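Head Camera Comparison – Pre-Session Check, Laundry Tasks
Site: Pirnusville
Cameras: Ceris (wide), Fang (narrow)
Checked by: Vandana Mathur
Second check: Obsa Gebretsadik

1. Head strap and buckle – OK
2. Mount screws tight – OK on Ceris. Fang had 2 loose, retightened.
3. Cable clear of neck and shoulders – OK
4. Battery above 470 mAh – OK
5. Lens clean – Fang wiped, recheck after lunch
6. Floor clear underfoot – OK

Comment on view: both hands must stay visible when clipping a hanging sheet. Tilt the mount down one notch if the wearer is tall.
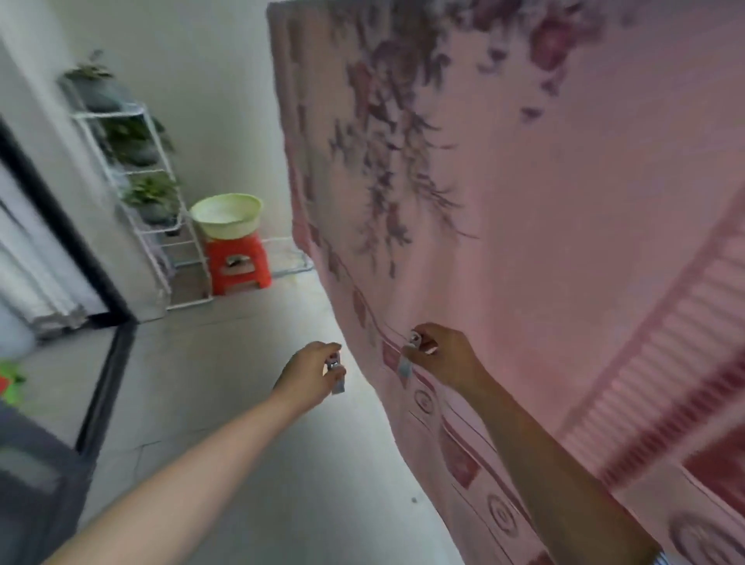 Exposure should be locked before cloth work starts. Auto mode on the Fang took up to 7 seconds to settle in February and we lost the start of each clip.

7. Stop signal agreed with wearer – OK
8. Housing temperature – not done, probe missing

Open: item 8. Ankit Malhotra to bring a probe before the afternoon run.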